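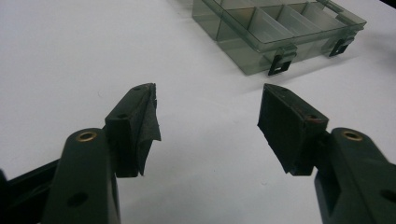 Gripper trials at Tudside, February

On this page we collect pictures and notes from our comparison of two pad materials for the hand-held gripper. The work was done by Shufen Qiu and me, Ultan Breathnach, at the long table in the Tudside workshop. We wanted to know which pad is better for small office things and flat plastic cases, and how long each one stays usable before it must be changed.

We call the two pads Tevano and Kevard, after the names we gave to the two batches. Tevano is the softer one. It closes well around a corner and it forgives a bad angle, but it wears fast at the edge, where it meets the object first. Kevard is more stiff and it lasts longer, but on a smooth lid it slides when you come in from the side.

In total we made 1,947 grasps with both sets. For each session we changed the pads, checked the screws and wrote down every slip by hand. Shufen did most of the mornings. My own notes are less tidy, I admit, and two pages had to be copied again on Friday.

The compartment case was the hardest object for both materials. With the fingers fully open the approach is easy, but the latches make a poor place to hold. We had better results when we took the case by its short end - slowly, and with the wrist kept low. Rubber stamps were much more simple. The Tevano pads held the wooden part at nearly every angle we tried.

Two soft pads on the fingers, case and stamp on the white table.
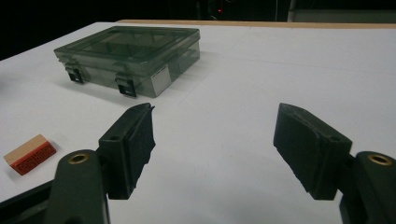

Dalia Bite wrote to us that her Kevard pads stopped sliding after she sanded the faces lightly, and she asked if we had measured the closing force at all. We did not do it in this round. She also thinks 220 grasps is a fair limit for one soft pad, after that she changes it without looking.

We will try the sanding with the next set of 12 pads. If somebody has used a different glue for the soft material, please write to Shufen, as our present one lets go at the corners.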